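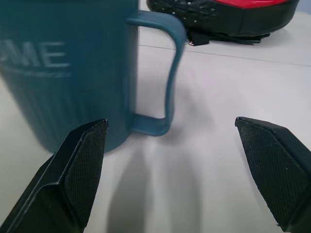
Gripper faults are my favorite kind of fault, because the whole story is usually sitting right there at the fingertips if you get down and look. Ours at the Jomatthorpe bench is a good one! The arm we call Pamlow stopped letting go when it was told to, and the safety stop that should have caught it took far too long to wake up. The task itself couldn't be plainer: take a mug by the handle, lift, set down, release. The teal one makes a great test piece, with a long squared-off handle that stands well clear of the body, so there's plenty of open table between the fingers on the way in and any drift to one side shows up early. You'll also see dust specks on the right-hand grip pad, down near the tip. Keep those in mind for item 5.

Cell inspection after release fault
Arm: Pamlow
Controller: Qin
Date of inspection: 6/20/25
Inspected by: Catríona McGrath
Second person: Finbarr Flanagan
Result: passed with conditions, see items 5, 8 and 12

What happened, in short

Pamlow closed on a mug handle, lifted it, set it back on the table and got the open command. The fingers stayed shut. The arm then started its retreat move with the mug still gripped, dragged it sideways and tipped it. Niamh Flanagan hit the stop button. Nothing broke and no one was hurt, but the arm should have stopped itself well before she got there. The log shows 2000 milliseconds between the first overload reading and the automatic stop. Our limit is 8.

That gap is what this inspection is really about. A sticky finger is a nuisance. A slow stop is a safety matter.

Before touching anything

1. Power off at the wall, lockout tag on. OK
Comment: Tag signed by Finbarr. Key in his pocket the whole time.

2. Stored energy released, arm resting on its support. OK
Comment: The wrist sagged a tiny bit when the brake was let off by hand, same as in January. Within the allowed range.

3. Stop button pressed, turned and reset by each person present. OK
Comment: I love this step. Everybody does it, even people who have done it a hundred times. Gobnait found that the button is hard to reach from the left side if the stool is pushed in. Stool now lives on the other side.

Gripper and fingers

4. Finger shells free of cracks, screws tight. OK
Comment: Both shells checked under the lamp. One screw on the left finger took about a quarter turn. Marked with paint pen so we can see if it creeps.

5. Grip pads clean, pattern not worn flat. CONDITION
Comment: Pattern is in lovely shape, still crisp on both fingers. Cleanliness is the problem. Dust on the pad doesn't explain a finger that won't open, but it does change how hard the gripper has to squeeze before it thinks it has a hold, and that matters a lot for item 8. Pads wiped with a damp cloth and dried. From now on they get wiped at the start of every session and initialed on the sheet.

6. Fingers open and close by hand with no rough spots. FIXED
Comment: Found it! There was a rough spot just before fully closed. Finbarr took the slide cover off and the grease on the left rail had gone thick and gummy. Cleaned out, fresh grease in, and now it glides. You can feel the difference with one fingertip. Please come and try it (power off, tag on).

7. Finger cable not pinched at the wrist. OK
Comment: Cable clip had slid toward the joint. Moved back to its mark.

8. Grip force matches the setting. CONDITION
Comment: Someone had raised the closing force while working with heavier parts and it was never put back. So we had gummy grease on one rail plus extra squeeze, and between them the motor couldn't break the fingers loose on the first try. Setting is back to 6 newtons for mugs. I want a force check on the gauge at every change of part until we have a lock on that menu.

Stopping and sensing

9. Hard stop button cuts motion. OK
Comment: Tested three times at slow speed and once at working speed. Crisp every time.

10. Automatic overload stop trips within limit. FIXED, RETESTED
Comment: This was the big one. The filter on the force reading had been turned way up to get rid of false trips. It did get rid of them -- along with most of the real ones. Bleddyn put it back to the original value and we ran the drag test again with a foam block in the fingers. Every trip came in under the limit. Job number for the change is 1378, with the old and new values both written down.

11. Controller waits for "fingers open" before retreat. FIXED
Comment: Qin was sending the open command and then moving after a fixed wait, with no check on where the fingers were. That's how the mug got dragged. The retreat now waits for the open signal, and if the signal doesn't come, the arm holds still and the lamp goes amber. We held one finger closed with a strap to try it, and the arm sat there as good as gold.

12. False trips acceptable with the original filter value. CONDITION
Comment: Not known yet. We had two during the afternoon, both while the arm was speeding up with nothing in the grip. I would much rather have a few of these than go back. If they get to be a bother, bring me the logs and we'll slow the first part of the move instead. Please leave the filter alone.

Table and work area

13. Table level, no rocking. OK
Comment: No movement with a hand pushed down on each corner.

14. Loose items out of the arm's reach before it runs. OK AT TEST
Comment: Straps and anything with a buckle are the ones to watch, as a finger tip can get under them. We cleared the reach zone before the powered tests. Niamh has offered to tape a line on the table showing how far the fingers can go, and I said yes before she finished the sentence.

15. Test mug checked for chips and a sound handle. OK
Comment: Run a thumb around the inside of the loop and along the rim. A chipped mug goes in the bin and never back in the cell.

Still open

Menu lock for grip force. Bleddyn has asked Gorkusell, who look after the controller for us, for a quote. No answer yet.

Grease interval. The sheet said yearly, which was clearly too long for that rail. Finbarr is going to look at it again in a month and then we'll pick a number.

Reach line on the table. Niamh.

Old logs. Gobnait is going back through them to see if the slow stop shows up before this fault. If you remember Pamlow hanging on to something longer than it should, even once, tell her. A rough date is fine.

Conditions for running

Slow speed only until item 12 is settled. Two people in the room, one of them within reach of the button. Pads wiped, force checked, initials on the sheet. If the lamp goes amber, leave the part where it is, press stop, and come get me or Finbarr. I really do want to see it before anyone pulls it free!

Signed: C. McGrath, F. Flanagan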